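What Is a Housing Inspection?
A guide for young readers from the Wirville Office of Tenant Services

Many families rent the home they live in. The person or company that owns the home is called the landlord, and the people who pay to live there are called tenants. Both have duties. Tenants pay the rent and take good care of the home. Landlords must keep the home safe and in good repair. The city writes these duties down in a set of rules called the housing code.

A housing inspection is a visit to check that a home follows the code. The person who makes the visit is called an inspector. Inspectors work for the city. They do not work for the landlord or for the tenant, and they must treat both sides fairly.

Why does a city have a housing code?

Long ago, many towns had no rules about rented homes. Some buildings had no heat, no safe way out in a fire, and no clean water. Families became sick, and fires spread quickly from one building to the next. Cities began to write rules so that every rented home would meet the same basic standard. Wirville has 2,006 rented homes on its list today, from single houses near Clelis Park to the large apartment buildings on Drastalville Road. The same code applies to all of them.

What does the inspector look at?

The inspector walks through every room. The Wirville checklist has 19 items. Some of them are easy to understand. Is there a working smoke alarm on each floor? Do the windows open and close? Does the front door lock? Is there hot and cold running water? Are there signs of mice or insects? In winter, the inspector uses a thermometer to make sure the heating can warm the bedrooms to at least 70 degrees.

Other items take more training. The inspector may test an electrical outlet with a small meter, or look under a sink for a slow leak. Mold is also on the list. Mold is a living thing that grows where air is damp, and it can make it hard for some people to breathe.
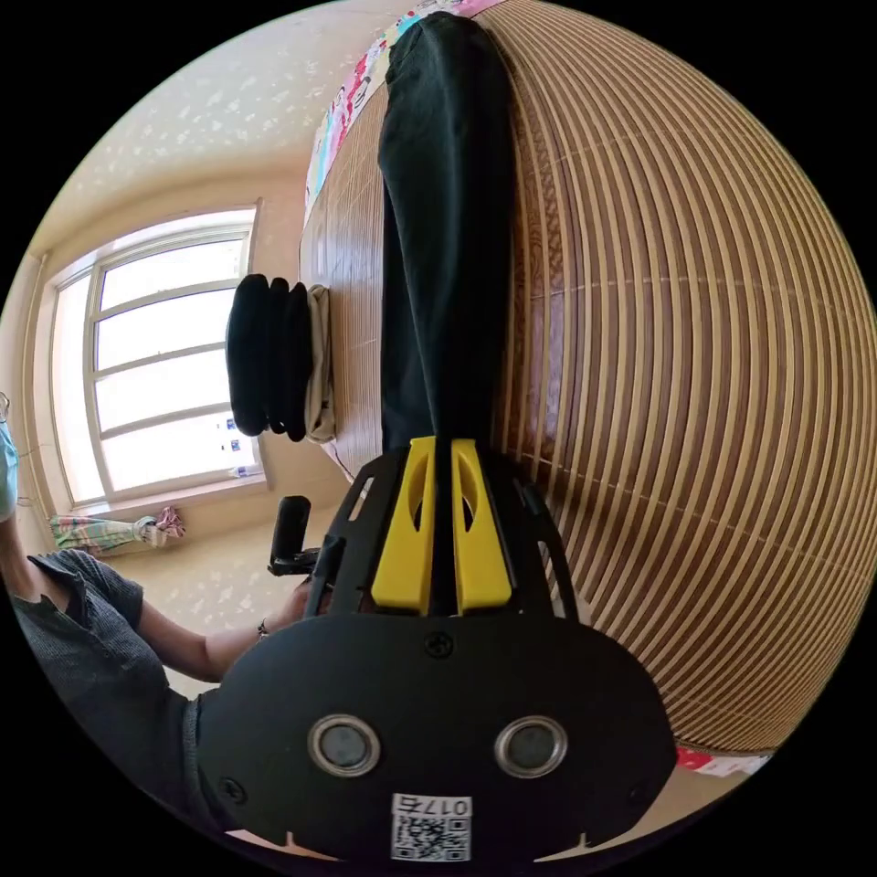

An inspector checks the home, and a family's belongings are not part of the check. You do not have to clean your room before the visit, although it helps if the inspector can reach the windows, the heater and the outlets. No one will be marked down for toys on the floor or dishes in the sink. Clothing lying across a heater could catch fire, so the inspector will ask for it to be moved. Inspectors may not open drawers or read private papers.

What happens after the visit?

The inspector writes a report. One copy goes to the landlord and one copy goes to the tenant. If everything on the checklist is in order, the home passes and nothing more is needed until the next inspection.

If something is wrong, the report says what must be fixed. For most repairs, the landlord has 30 days. Dangerous problems, such as a gas leak or no heat in January, must be fixed much sooner. The inspector then comes back to see that the work was done. A landlord who does not make the repairs may have to pay a fine or explain the delay to a judge.

Can a family be told to leave for asking?

No. In Wirville, a landlord may not make a family move out as a punishment for asking for an inspection. This kind of punishment is called retaliation, and it is against the city's rules. A family that is worried about it can call the Office of Tenant Services and speak with a housing counselor at no cost.

What can you do?

If you see a problem in your home, tell a grown-up you live with. You might notice a smoke alarm that chirps, a wet spot on the ceiling, or a window that will not stay up. Do not try to fix these things yourself. If you smell gas, leave the home right away with your family and call for help from outside.

Words to know

Code: a set of rules written by a city or state.
Landlord: the owner of a home that is rented to someone else.
Lease: the written agreement between a landlord and a tenant.
Retaliation: punishing someone for using their rights.
Tenant: a person who pays rent to live in a home.

Printed copies of this guide are available at the Delić Branch Library and at the front desk of the Office of Tenant Services.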